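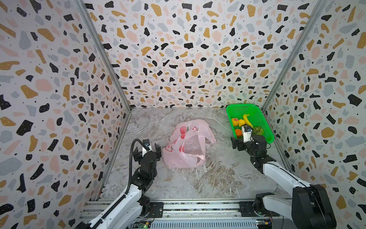 Why did our cloud bill keep climbing overnight when hardly anyone was using the app?

The autoscaler was adding servers every time the nightly report job ran, and a bad cooldown setting meant it never took them away again. By morning we were paying for 40 workers to sit idle.

Status: resolved
Service: Dimside report workers
Environment: Stetbridge production
Opened in: April

First notes

The budget alert came in at 6:10 a.m. and I got pretty excited, because we've been chasing this one for ages and this was the first time it happened while I had the new per-queue metrics switched on! The graph was beautiful. Worker count goes up in a clean staircase from midnight, reaches the cap, and stays there until someone restarts the scaler by hand.

Queue depth peaked at 1364 messages and was back to zero before 2 a.m. So the work was done and the workers were still there, four hours later, billing away.

What I tried

1. Lowered the cap from 40 to 16. The bill dropped, but the reports finished late and the Emomton team noticed right away (fair enough). Put it back.

2. Turned off the nightly job for one night. Flat line, no extra workers at all. Great news, it meant we were looking in the right place.

3. Read the scaler log line by line. This is where it got fun. Every scale-down decision was being made correctly and then thrown out, with "cooldown active" next to it. There were 1065 of those lines in a single night.
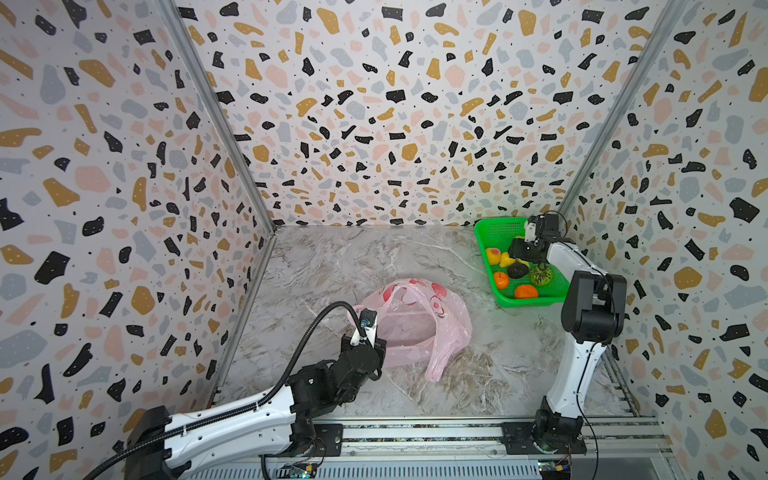 4. Checked the cooldown value. It was meant to be 300 seconds. The config template had it in milliseconds and the scaler reads seconds, so we were asking it to wait 300,000 seconds, more than three days — and each restart wiped the timer, so a restart always looked like a cure.

Fix

Set cooldown_down to 300 in the Stetbridge config and in the shared template. I also split the up and down timers, so a burst at midnight can add workers quickly without holding up the removal later. The Wendt cluster uses the same template, so it got the same change.

Result after the change

Workers went up to the cap at midnight, the queue drained on time, and the count was back down to two by 2:30 a.m. I stayed up to watch it and I'm not sorry. Reports arrived at the usual hour.

Still open

- Add an alert for idle workers older than 30 minutes. The budget alert is too slow for this kind of thing.
- The template should refuse any cooldown above one hour. Patch is up for review, comments very welcome!
- Check whether the Emomton test cluster has its own copy of the old template.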